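Floors: does the flat mop earn its keep?

Every fall the mailbag fills up with letters about miracle mops, and I read them with one eyebrow raised. Pirjo Koivisto writes that her Grodura pad "lifts anything" off a plank floor. Mine doesn't. It moves a thin film of dust from one end of the hall to the other, unless I do the following.

Sweep first. A damp pad pushed over grit only drags the grit along.

Wring the pad harder than the package tells you. Planks don't like standing water, whatever the label promises.

Go with the grain, and rinse the pad every 4 strokes or so. The maker says every room. I doubt the maker has a dog.

Skip the scented cleaner. I tried 3 of them and could not tell the floors apart afterward.

For gray scuffs on a white wall, try a barely damp cloth before you buy a special sponge. Some scuffs stay, and then you need paint.

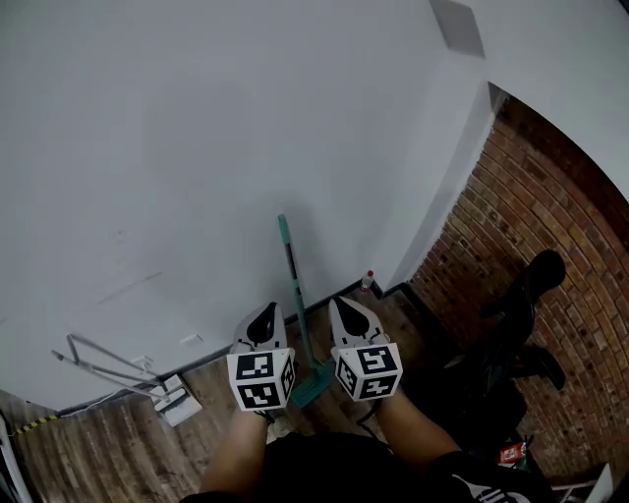
Vol. 4, November, p. 31

A mop left leaning on the wall with its head on the floor is a habit I can't defend. The pad dries flat and slow, and mine began to smell. Take it off and hang it up.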